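Gripper comparison in the sim kitchen, part 2. Same arm, same controller, same counter layout as last time. Only the end effector and the wrist gains changed. Numbers below are per gripper, 152 attempts each.

Candidates: the Trilletti short two-finger, and the Gajewski long-finger with the compliant pads. Both models came from vendor CAD, collision meshes redone by hand. The vendor meshes were far too dense for the contact solver.

Task is a plain pick from the countertop. Approach, close, lift, hold for 2 seconds. Knife, bottle, cucumber. Object poses are randomized, including on their sides. Microwave stays in as an obstacle and is never a target.

Trilletti failures: 29. Gajewski failures: 36. Closer than I expected given the difference in stroke.

The split by object is more useful than the total. Gajewski wins on the bottle by a wide margin, loses badly on the knife. Long fingers touch the countertop before the pads reach the handle, then the arm pushes down, the contact force spikes and the controller aborts.

Tried lowering the approach stiffness in z. Fewer aborts, but the fingertips skate and the knife rotates out of the grasp. Put the gains back to default before collecting the numbers above.

Cucumber is a wash. Both can close on it near the middle. Both drop it if the grasp is off center, and the friction value matters more than the finger geometry. I would not read anything into cucumber results from any simulator, mine included.

Remigiusz Sowa asked about wrist clearance. With the Trilletti the wrist sits lower over the counter for the same grasp, so the forearm gets near the counter edge on the front row of objects. Planner handles it with up to 5 cm of margin. Below that it starts picking odd elbow configurations.

Camera note: all of this was run with the head view only. No wrist camera. The torso eats a good part of the lower image and the near edge of the counter is often behind an arm. I rendered at a wider field of view to compensate and the pose estimator did not like it.

Controller is Skorkenora, impedance mode, both arms enabled, left arm parked. Joint-position mode was worse with either gripper and I stopped logging it early.

Next: Trilletti again with a wrist camera on the Hostilport mount. Then a hybrid, short fingers with the Gajewski pads - if the mesh scales cleanly. Aiming for November.

Head view from the Trilletti set, default gains, right arm out in front of the counter.

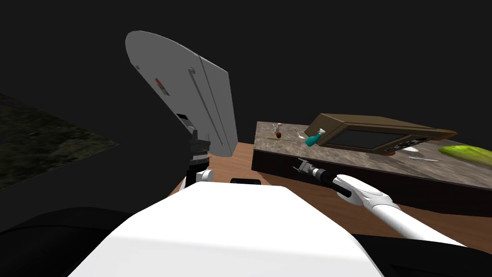 Two-finger gripper at the counter front, sim render, head camera.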